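I came to breathwork by way of a bad back. I was working the returns desk at a furniture warehouse, I slept maybe five hours a night, and a physical therapist told me (a little impatiently, I have to say) that I was holding my breath every time I bent over. I went home and caught myself doing it while I tied my shoes. Then while I read email. Then in line at the grocery store!

So I started going to a slow breathing class in a church basement, and I was terrible at it. I got dizzy, I got bored, I fell asleep twice. But I kept going back, and after a while my shoulders came down from my ears, and my sister asked if I'd changed my hair. Two years later I signed up for teacher training, mostly out of nosiness, and Plorkora is what came of it.
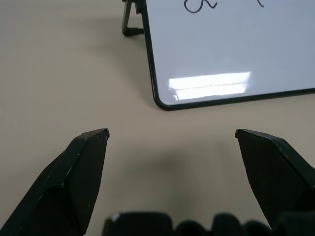
Plorkora is a small studio for breathing, rest and very gentle stretching. It's me teaching, every class, so if you call and get the voicemail it means I'm on the floor with my eyes shut. People ask me what they need to bring, and the answer is socks. I teach off a plain little whiteboard, a white one with a thin black frame and rounded corners, and I write the breath counts on it so you don't have to keep them in your head. No incense, no chanting, no mirrors. I like all of those things fine in other people's studios (well, maybe not the mirrors), but I wanted a place where my old coworkers from the warehouse would feel okay walking in wearing work pants.

The class most people start with is called Leketti. It's 61 minutes long, and yes, that's on purpose: the last minute is for sitting there and not getting up yet. I made up the name on a bus ride and I've been spelling it over the phone ever since. We do long exhales, some side-lying stretches, and then a rest with blankets that I'm a little too proud of.

Oltance is the other one, for folks who have done Leketti for a few months and want to go slower still. I keep it to evenings. It has a lot of silence in it, and some people love that right away while others need three or four tries before they stop planning dinner. 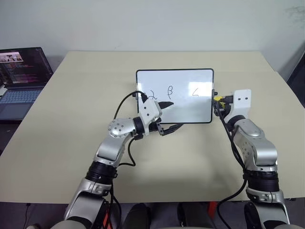
If silence makes you squirm, stay with Leketti as long as you like. I have regulars who have never once come to Oltance and I'd be sad to lose them. You also don't have to be flexible, or calm, or any good at sitting cross-legged. I can't do it for more than 3 minutes myself before my left foot goes to sleep, so we have chairs.

A word on what I'm not: I'm not a doctor or a counselor. If you're pregnant, or you have a heart or lung condition, please talk to your own doctor first and then tell me, and I'll leave out the breath holds for you.

The first class is free. After that you can pay by the visit or get a card, and the cards don't run out. We take a break in September so I can go be a student somewhere for a couple of weeks, and I usually come back with sore hips and one new idea.

Plorkora Breath & Rest | Suite 2, Böttcher Building | Voicemail ext. 3278 | © Plorkora | Back to top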